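Section 4: Recording Your First Demonstrations

Okay, so by now you should have both hand-held grippers charged, paired, and showing up in the Hasard recorder. If either one is still missing from the device list, go back to Section 3 and sort that out first. I've tried skipping ahead with one gripper and fixing the other one later, and I lost a whole afternoon to it.

What we're doing in this section is collecting examples. You move the grippers by hand, the software logs what they did, and later the model learns from the pile. For the pin sensor task in the Arnunton set, I ended up with 3,000 recordings and kept 1,864 of them. Don't let that scare you off! The first training run in Section 6 works fine with a lot fewer, and your hands get faster.

4.1 Getting the table ready

1. Clear a space big enough to move both arms without bumping your elbows.

2. Lay a big sheet of plain white paper on the table. Tape the corners if your room has a fan or an open window.

3. Turn on the lights you plan to use for the whole session and leave them alone. I once had the sun go down on me halfway through a batch (February, so it was dark before dinner) and the early and late recordings looked like two different rooms.

4. Put the sensor on the paper with the pins facing up. Never set it down on its pins.

Note: Glossy paper throws glare right into the gripper cameras. Cheap matte stuff off a roll is better.

4.2 Picking up the sensor

1. Hold one gripper in each hand and press Start in Hasard. Wait for the second beep. The first beep only means it heard you.

2. Bring the carrying gripper down over the sensor and close it slowly until the black brackets on both sides are snug. You want it held by the brackets and never by the soft rim.

3. Lift it a little, then pause. If it sags or twists, open up, set it down, and try again. You can leave the retry in the recording. Those are good examples too, and I wish I'd kept more of mine.

4. Turn your wrist until the pins point sideways, toward your other hand.

Caution: Don't squeeze past the point where the brackets stop moving. The linkage arms flex a bit, and if you keep going the sensor can pop out sideways. Mine landed on the floor. It survived, but I had to redo the whole calibration.

4.3 Bringing in the second gripper

This is the fiddly part, so give yourself some slack for the first few tries. I threw out my first 35 recordings completely.

1. Keep the carrying hand still. Rest your forearm on the table edge if you get shaky.

2. Move the other gripper in from the side with its fingers apart and the upper one pointed at the pins.

3. Stop just short of contact and hold for 2 seconds. The Yupanqui labeling script looks for that pause and uses it to split the approach from the touch, so if you rush it you'll be splitting clips by hand later (ask me how I know).

4. Touch the pins lightly with the fingertip, then back straight out the way you came.

5. Press Stop, put everything down, shake out your hands, and go again.

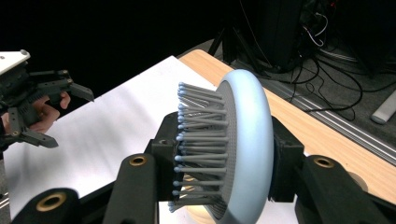 Figure 4-2. Second gripper on the left, finger pointed at the sensor's pins.

Try to come in a little differently each time: higher, lower, at more of a slant. If you do the exact same move over and over, the model learns that one move and gets lost as soon as anything shifts.

Caution: Keep your sleeves and any loose cables away from the pins. They're thin and they catch on everything, especially knit cuffs.

4.4 Checking what you recorded

1. Open the session folder in Hasard and play back a few clips at normal speed.

2. Delete any clip where the pins leave the view for most of the approach.

3. Mark drops and fumbles with the "retry" tag. Don't delete them.

4. Back up the folder before you shut down the base unit. Older Horberg firmware clears the cache when it powers off, and there's no undo.

Note: If playback stutters, check the timestamps before you toss the clip. My laptop can't always keep up with both camera streams, and the files themselves are usually fine.

Once you have a batch you're happy with, go on to Section 5 to run the labeling script.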